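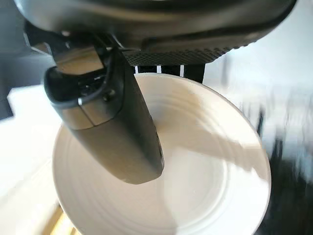
Quiénes somos

Climwood. Óptica mecánica y montaje de precisión. Empezamos en 2004 con un torno de segunda mano y un encargo de soportes cinemáticos que nadie más quería coger (plazo imposible). Salieron. Desde entonces, lo mismo: monturas, platinas de traslación, raíles, postes, adaptadores a medida para laboratorios y pequeños fabricantes de láser.

Somos 16 personas. Taller, metrología y oficina bajo el mismo techo, así que si llamas con una duda sobre una tolerancia te contesta quien ha hecho la pieza. O quien la ha medido.

Qué hacemos

Monturas para espejos y lentes, en aluminio anodizado negro o inoxidable. Diámetros de 12 a 100 mm en catálogo. Fuera de eso, se pregunta y se mira.
Serie Sornon: platinas manuales de uno, dos y tres ejes. La más vendida.
Serie Stilten: postes y bases, rosca métrica. Imperial también, bajo pedido.
Piezas especiales a partir de plano o de un croquis decente. Aceptamos STEP. Fotos de una servilleta, tambien, pero tardamos más.

No fabricamos óptica. Ni lentes ni recubrimientos. Para eso trabajamos con Mwakyusa, que nos sirve los sustratos, y nosotros entregamos el conjunto ya montado y alineado, con su hoja de medidas.

El equipo

Felista Chege, dirección técnica. Viene de la interferometría, revisa todos los planos antes de que entren en taller. Todos.

Grigoris Pappas, producción y plazos. Si tu pedido va tarde, te escribe él antes de que preguntes.
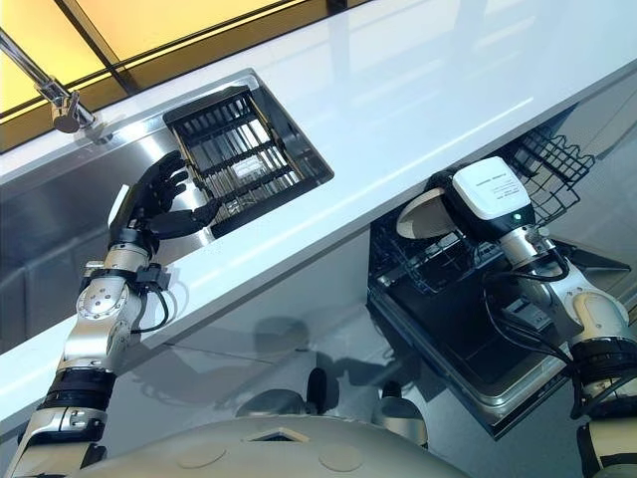 El resto: mecanizado, anodizado, control de calidad, embalaje y administración. Poca rotación. Dos aprendices cada año, normalmente se quedan.

Cómo trabajamos

Presupuesto en 48 horas laborables, salvo en diciembre, que cerramos por inventario y se alarga. Pedido mínimo: no hay. Una sola pieza vale. Cada conjunto sale con número de serie y guardamos sus medidas diez años, por si hace falta un repuesto igual.

El catálogo actual tiene 57 referencias. Estamos actualizando las fichas en PDF, faltan algunas de Stilten; si no encuentras la tuya, pidela por correo y va en el dia.

Visitas al taller con cita previa.

Última actualización: 25 jun 2020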